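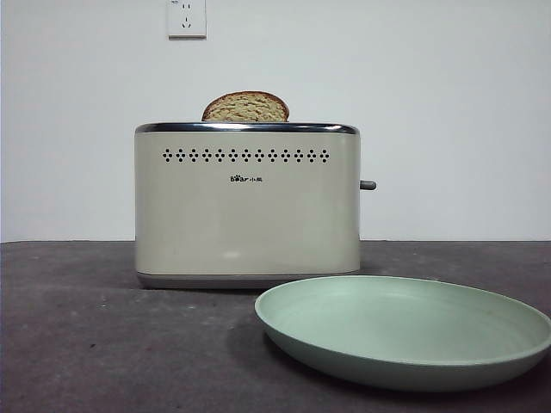 Pomari Breakfast Words

Hi! I put this word list together because I got curious what people in Censtead and Zinmont call the end piece of a loaf (heel, butt, knob... it goes on). It grew a bit.

What's in it

There are 295 words and sayings in words.csv, pulled from 3,000 survey replies. Each row has the word, the town, and whatever the person wrote next to it, typos and all. I left the swearing in, sorry! 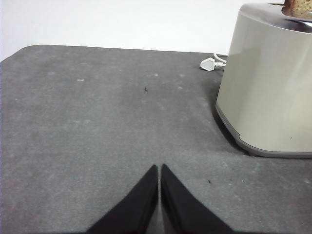
Known problems

Zinmont is way overrepresented, and I merged 2 spellings of "crustie" that I now think should've stayed apart. I'll split them in the June update.

Using it

Take it, mess with it, just mention Pomari somewhere. The old Entwistle list isn't included, so grab that separately if you want to compare.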